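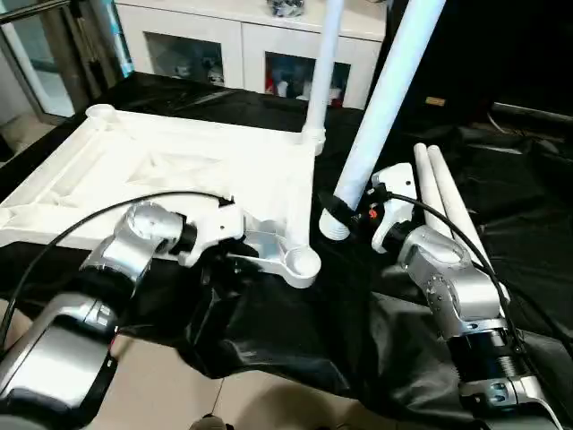
Photo: Cerkari

Cholera kits for Kutham clear the port at last, with paperwork to match

FANDOLMONT, March – The medical aid organisation Cerkari has taken delivery of 200 cholera treatment kits that spent 18 weeks in a customs shed at Fandolmont port, within sight of the lorries hired to move them. The kits are now on the road to Kutham district, where the rainy season has kept to its own timetable and did not wait for a stamp.

The consignment was stopped in the first instance over the word "kit". Port regulations recognise medicines, medical equipment and printed matter. Each box contained all three, and so belonged to none of them. Cerkari was invited to unpack the boxes, declare the contents separately and pack them again on the far side of the gate. It declined, and asked to speak to someone else. This took most of the 18 weeks.

"We were never refused," said Darcy Lemieux, Cerkari's head of supply. "I want to be fair about that. Everyone we met was in favour of treating cholera. They were also in favour of form C, and we had brought form D."

The final file came to 107 pages, including a certificate confirming that the leaflets on handwashing were not for resale.

Kutham's health posts have been working from borrowed stock since the first cases were confirmed upriver. The district hospital has lent rehydration salts, two neighbouring districts have lent intravenous fluid, and a school in Vachon has lent its dining hall, which now serves as a treatment ward and still smells faintly of cabbage. All of it will have to be paid back, apart from the smell.
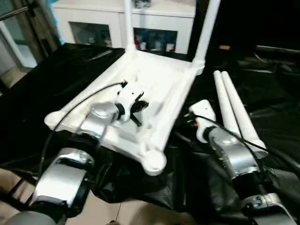 3 min read

Cholera is among the simpler diseases to treat if the right things are in the right room. Most patients recover with oral rehydration, and severe cases need a drip and close watching for a day or two. Without either, a healthy adult can die within hours. Cerkari's medical team would like this point to be made at the port as often as possible.

"People walk in on their mother's arm and by the next morning they are complaining about the food," said Dr Kirsten Dhillon, who runs the Vachon ward. "That is a good sign. I write it in the notes. But I can't give anyone a drip out of a box that's in a shed, however well the shed is guarded."

The kits will be divided between Vachon and the health posts along the river. The two furthest posts can be reached only by boat at this time of year, and Cerkari has hired the boats twice already, once for the delivery date it was first given and once for the second. The owners have been very understanding and have kept both deposits.

Cerkari is asking the port authority to adopt a single declaration for emergency medical supplies, to be processed within 72 hours of landing. A draft was submitted in the proper manner. It has been returned with a request that it be submitted on the proper form.

"A second shipment of 200 kits is already at sea," said Ruben Kramer, Cerkari's country director. "We have told the port what is in it, what it weighs and what it's called. We are calling it equipment. If somebody finds a leaflet, we'll talk."

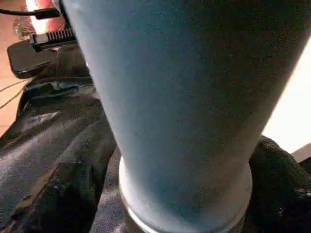
Pale blue-grey cup, in close-up

Health staff in Kutham advise residents to boil or chlorinate all drinking water and to go to the nearest health post at the first sign of watery diarrhoea. Treatment is free, and no form is required of the patient.

Media contact: Mackenzie Caron, Cerkari press office, Fandolmont. Interviews with Dr Dhillon are possible after 6 pm, when the generator at Vachon is running.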